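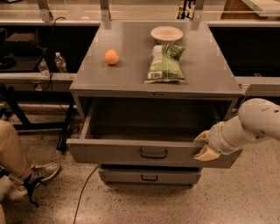
Workshop & Maintenance / Greases & Waxes

Plelovex Runner Grease, 30 ml tube (stock no. 3751)

I've been selling this little tube from the shop in Wenudcombe for years and I still get daft amounts of pleasure from it. It's a thick, clear grease for metal drawer runners, hinges, sash pulleys, gate latches, all those bits that start squealing in December and drive you up the wall. It hardly smells, it doesn't run, and a blob the size of a pea does a whole pair of runners (I used to put on far too much and then wonder why it was all full of fluff!).

Wipe off the old muck first with a dry rag. Proper gummed-up runners might want a bit of white spirit too, but let that dry before you start. Then work the grease in with a fingertip or an old toothbrush, slide everything back and forth a few times, and wipe away whatever squeezes out.

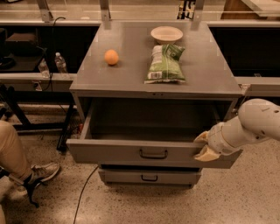
A customer wrote in to ask whether it would do for wooden runners as well, as hers are in a chest dated 1929 and stick something rotten. I'd say no, go for the Castillo wax block instead, it's lovely stuff on old timber and won't leave a stain.

The cap is a screw-on one with a fine nozzle, so it'll live quite happily in a toolbox. Tubes come singly or in a pack of 2, and if you're after a trade box, ring us at Trundico and we'll sort you out. Keep it away from little ones and pets, please.

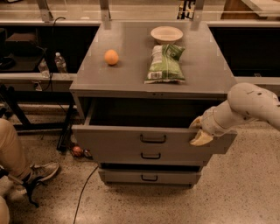
Three-drawer metal cabinet, top drawer part open.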